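Setting Up a Shared Snack Tray for a Meeting or Break Table

Updated 3 April 2023

This procedure covers packaged snacks only: bars, pouches, crisps, wrapped cakes and similar items that keep at room temperature. Cut fruit, open nuts and anything that needs a refrigerator are handled differently and are left out.

What you need

A plastic tray with a raised rim
A table covering, if the table surface marks easily
A damp cloth and a dry cloth
Packaged snacks, mixed sizes
A small waste bin within reach of the table

Step 1. Prepare the table

Clear the table and wipe it down. If you use a covering, smooth it from the center outward. Fold creases that will not lie flat can be left near the edge, where the tray will not sit on them. On a round table, keep the seam out of the way of the tray if possible. A tray placed over a thick seam rocks when someone takes an item from one side.

Step 2. Check the packages

Go through the snacks before loading. Remove any package with an open seal, a torn corner or a pinhole. Foil packages can be checked by pressing lightly with the palm; a sealed one holds its air. Read the date on each item. Anything that expires within 3 days goes in a separate pile to be used first.

Set aside items that contain peanuts or tree nuts if the group includes anyone with an allergy. These go on a second tray, on a second table. Separating them within one tray is not sufficient.

Step 3. Load the large items

Long pouches and bags go down first, along one side, parallel to the rim. They are the least stable items when placed on top of others and they hide whatever is under them. Lay them flat with the printed name facing up.

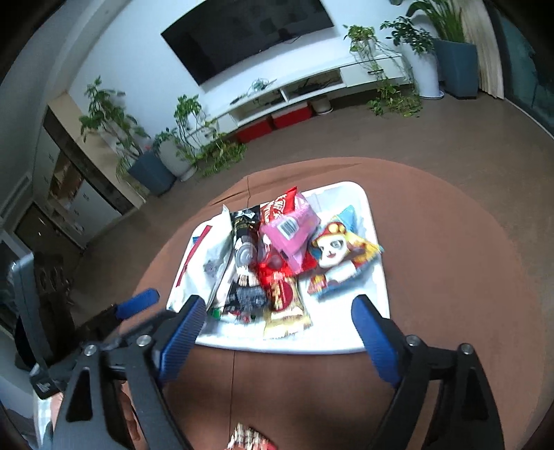 Medium packages follow. Lean them on the large ones at a shallow angle so that the crimped ends stay clear and can be gripped. Bars go in last, pointing toward the front rim. A bar lying crosswise under two other packages tends to stay there until the end of the day.

Do not fill the tray completely. Leave part of the base uncovered, preferably at a front corner. People need somewhere to move a package while they look for another one, and a full tray sheds items over the rim.

Step 4. Place the tray

Set the tray where it can be reached from at least 2 sides. Keep it clear of the table edge and away from drinks. Foil and film packages slide easily, so lift the tray with both hands and keep it level when moving it.

Step 5. Refill

Refill when the base is more than half visible. Take the remaining items out, load the new stock in the same order as before, and put the older items back on top. Adding new packages directly over old ones leaves the oldest stock at the bottom.

Step 6. Clean up

Return unopened items to a closed box. Discard opened packages, including ones that have been folded shut. Wash the tray with warm water and dish soap, paying attention to the inside of the rim where crumbs collect, and dry it before storing.

Revision notes: refill order in Step 5 corrected by Ivone Bragança. Allergy paragraph added in October at the request of Anselmo Camargo.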